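前门那把锁上周彻底罢工了,钥匙插进去能转,锁舌不动。趁着换锁,把家里几道门的锁都过了一遍,前后折腾了不少天,分几条记一下,给准备自己换锁芯的人参考。

1/ 先说房子情况。老小区,六楼,防盗门是上一任房主装的,锁体是Ekavard的老款,面板上的字都快磨没了。里面还有一道木门,以及储藏间、阳台各一道。四道门四把钥匙,我每天出门兜里哗啦哗啦响。

2/ 锁坏之前其实有征兆。大概从七月开始,关门要往上提一下把手才能反锁。我当时以为是锁芯的问题,喷了两次润滑剂,好了几天又犯。后来才明白是门往下坠了,锁舌跟门框上的扣板对不齐,一直硬顶着,顶到里面的传动片断掉。

3/ 判断方法很简单:把门打开,在开着的状态下转钥匙反锁。如果开着门转得很顺,关上门就发涩,毛病多半在门和扣板,跟锁芯没关系。如果开着门也涩,再去看锁芯和锁体。

4/ 顺便说润滑。锁芯里不要喷食用油,也不要灌缝纫机油,时间长了粘灰,越用越紧。我现在用石墨粉,一点点就够,倒进去以后钥匙来回插拔几次,擦干净。没有石墨粉,铅笔芯刮点粉抹在钥匙齿上也能应急。

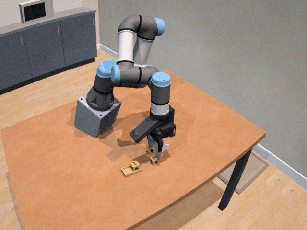 5/ 量尺寸是最容易出错的一步。锁芯要量三个数:总长,中间固定螺丝孔到外侧的长度,螺丝孔到内侧的长度。很多门是偏心的,外侧和内侧不一样长,只报总长很可能买错。我第一次就只报了总长,寄来的装上去外面凸出一截,退了。

6/ 锁体要量的是另外几个:侧面那条导向板的长和宽,锁芯中心到把手方轴中心的距离,还有锁芯中心到导向板的距离。最好拆下来量,装在门上隔着面板量误差很大。拍照的时候把尺子贴着一起拍,发给卖家,省得来回问。

7/ 还有开门方向。站在门外,合页在左还是在右,门往外拉还是往里推,这四种组合对应的锁体不一定通用。有的锁舌可以翻面,有的不行,买之前问清楚。

8/ 型号最后选了Sitelden的叶片锁芯,配原来规格的新锁体。比较的时候也看过Rullisari的,做工差不多,但我家这个偏心尺寸它没有现货,要等。门锁坏着等不起。

9/ 有人问为什么不直接上智能锁。考虑过。我家老人指纹浅,在亲戚家试过,十次里有好几次认不出来,输密码又嫌字小。另外楼道冬天冷,电池掉得快。等以后换整扇门再说,现在机械锁够用。

10/ 拆锁的顺序:先拆内侧面板的两颗长螺丝,面板和把手会一起松,记得用手托住外面那半边,不然直接掉楼道地上。然后拧掉侧面固定锁芯的那颗螺丝,钥匙插进去转一个小角度,让拨片跟锁芯外壳平齐,锁芯就能抽出来。抽不动不要用锤子敲,一般是拨片角度没对上。

11/ 锁芯出来以后再拧导向板上下的螺丝,把整个锁体往外拉。我家带天地杆,上下两根杆要先脱开。我就是忘了这个,拉到一半卡住,上面那根杆差点缩进门里。脱开以后用胶带把杆头粘在门边上,别让它掉下去。

12/ 装回去是反过来,但有一点:所有螺丝先都别拧死。锁体、锁芯、面板全部到位,开着门用钥匙试,反锁、解锁、把手下压都顺了,再一颗一颗拧紧,每拧紧一颗再试一次。我有一颗拧得太狠,把手压下去弹不回来,松半圈就好了。
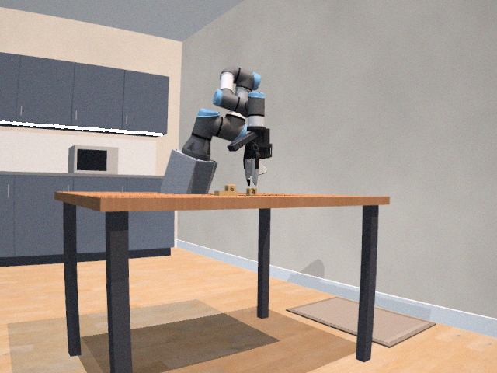 13/ 门下坠的问题也得一起处理,不然新锁照样磨坏。我家合页是可调的,撬开盖子里面有内六角,松开以后在门底下垫薄木片,把门抬起来一点再锁紧。抬多少看锁舌印子,在锁舌头上涂点口红或者彩笔,关一次门,扣板上就能看到碰在哪里。

14/ 合页不能调的话,可以动扣板。扣板螺丝松开一般有一点上下余量,不够再用锉刀修孔的下沿。锉一点试一点,锉多了关上门会晃,刮风的时候咣当响。

15/ 木门那把简单很多,球形锁换成了同孔距的执手锁。唯一的麻烦是原来的孔偏小,自己扩了一圈。木屑掉得到处都是,下次先在地上铺报纸。

16/ 储藏间和阳台这两把,我去小区门口的Uddin锁行配成了同一把钥匙。做法是把锁芯拆下来带过去,师傅按一把钥匙的齿形重新排弹子。两个锁芯得是同一种钥匙坯才行,不同牌子基本没戏。等了不到一个钟头,当场试好拿走。

17/ 费用方面只说一个我记得准的:两个锁芯改同钥匙,一共花了29块。锁体和锁芯的价格各地差得多,我就不报了,报了也没参考意义。

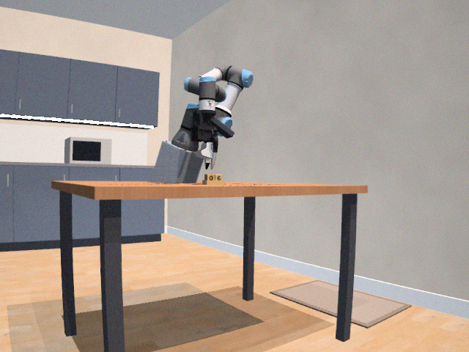
木桌上的小木块和桌后的机械臂

18/ 新锁芯配了8把钥匙,其中两把是装修用的,颜色不一样。正式钥匙插过一次以后装修钥匙就失效。这个一定要注意:想给施工的人留门,正式钥匙先别拆封。我家不装修,装好当天就用正式钥匙转了一遍。

19/ 钥匙卡片单独收好。以后加配要凭卡上的编码,卡丢了有的牌子不给配。我把卡和备用钥匙分开放,一份在父母家。别跟写着地址的东西放一个信封里。

20/ 备用钥匙放门垫底下、电表箱里、鞋柜里,这几个地方就别想了,我能想到的别人也能想到。真怕忘带,找个住得近的亲戚放一把。

21/ 如果锁已经完全打不开,不要自己硬拧。钥匙断在里面比锁坏更难弄。也别打楼道里贴的小广告电话,找有门店、在公安备过案的,上门先看证件,动手之前把总价讲好,包括开锁费、上门费和要不要换锁芯。遇到一上来就说只能破坏开锁的,可以先让他说清楚理由,再问一家。

22/ 工具清单,都是普通东西:十字和一字螺丝刀、内六角一套、卷尺、平锉、胶带、手电。电钻我只在木门上用过。拧面板螺丝别用电动的,容易滑丝。

23/ 目前前门用下来,反锁不用再提把手了,钥匙转起来手感偏紧一点,卖家说新叶片锁芯都这样,用一阵会顺。打算半年左右加一次石墨粉,顺便把合页螺丝紧一紧。

24/ 补充一条,刚才有人问旧锁芯怎么处理。我拆下来没有扔,换下来的旧钥匙也留着,锁体断掉的那片倒是想配一个,问了一圈没有单卖的。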